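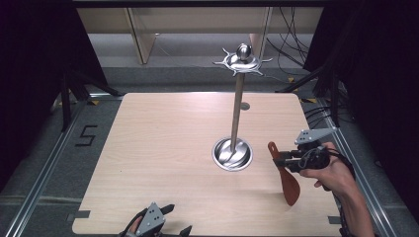 Slide 1: Metal stand on a wooden tabletop

Speaker notes, "Selling Secondhand Without the Headaches"
14/05/2020, evening session

Leave the title slide up while people sit down. Say who I am and how long I ran the shop on Pukthorpe Street. Skip the story about the lease, it takes too long.

Slide 2: What people bring in
Most of it is household stuff. Lamps, dishes, toys, picture frames. Ask who has something at home they keep meaning to sell. Take a few answers and move on.

Slide 3: Setting a price
Look up what the item sold for, never what sellers are asking. Use the Furby from my first year. I saw one listed at $502 and priced ours to match. It sat in the window until October and went for $5. Pause here, people usually laugh.

Slide 4: Writing the listing
Give the size, the condition and any damage in the first 3 lines. Buyers don't read past that. Mention chips and scratches even when they are small. Trilok Sachdeva went over his returns with me and nearly all of them came from damage left out of the listing.

Slide 5: Cleaning
Dust and wipe, then stop. Don't polish old metal until you know what it is. Gunārs Ots has a handout on this, copies are by the door.

Slide 6: Shipping
Two boxes for anything breakable. Weigh it after packing. Read out the Kyriakidis packing list, all 4 steps, slowly enough for people to write them down.

Slide 7: When it won't sell
Drop the price once. After that, put it in a mixed lot or donate it. The Dikov sale takes mixed lots but wants them boxed and labeled.

Questions. If someone asks about taxes, tell them to check with the state office. Remind them to return the pens.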